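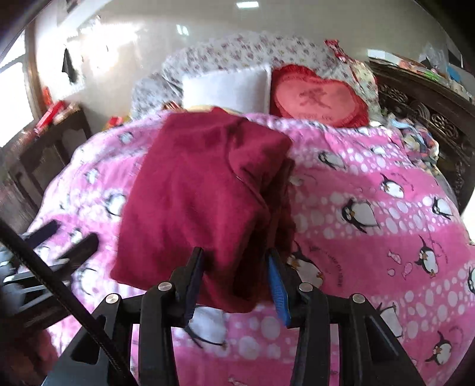
Why Does a Blanket Keep You Warm?

On a chilly night in February, you climb into bed and the sheets feel cold enough to make you squeak. You pull up the covers, curl into a ball, wiggle your feet a bit, and after a little while everything is cozy. So where did all that warmth come from? Most people would say it came from the blanket. It's a very sensible guess, and it's wrong!

You are the heater

A blanket can't make any heat by itself. If you left one on an empty bed all night in a cold room, it would be just as cold as the room by morning. The heat comes from you. Your body turns the food you eat into energy, and some of that energy comes out as warmth, all day and all night -- even while you are fast asleep and dreaming about pancakes. There are 168 hours in a week, and your body doesn't switch its heater off for a single one of them.

Heat likes to travel from warm places to cooler ones. Without covers, the warmth from your skin drifts off into the bedroom. A blanket slows it down, so more of it stays close to you.

The secret is air

Now for the part I like best. Look closely at a fluffy blanket, or a wool sweater, or the stuffing that pokes out of an old cushion. You will find lots and lots of thin threads with tiny gaps in between, and those gaps are full of air. Air is slow at passing heat along, as long as it stays still. The threads hold it in place, a bit like sheep in a pen, and the warmth has a hard time getting through. Anything that slows heat down this way is called an insulator (say it like this: IN-suh-lay-ter).

Penguins know this trick too. Their feathers overlap tightly, with soft fluffy down underneath that traps a layer of air next to the skin.

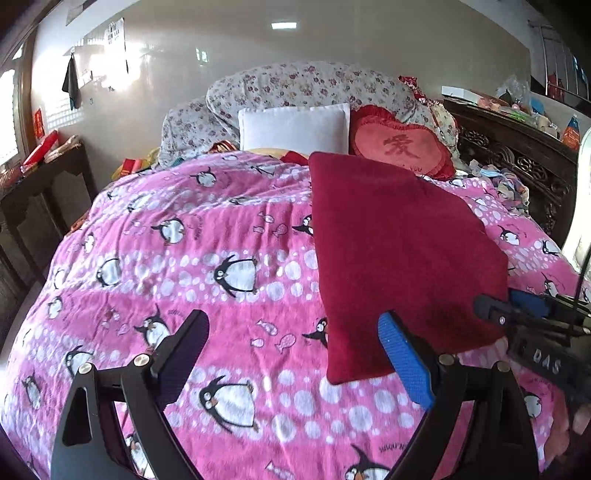

Try it yourself

You will need 2 jars with lids that are the same size, a thick towel, a thermometer and a grown-up to help with the pouring.

1. Ask your grown-up to put 200 milliliters of warm tap water in each jar. It should be warm like a bath, never boiling.
2. Put on the lids. Wrap one jar snugly in the towel and leave the other one bare.
3. Wait half an hour. (Read a book, or go and bother the cat.)
4. Take off the lids and measure the water in each jar. Write down both numbers.

Which jar stayed warmer? Try again with a sweater or some crumpled newspaper, and see which wrapping does the best job.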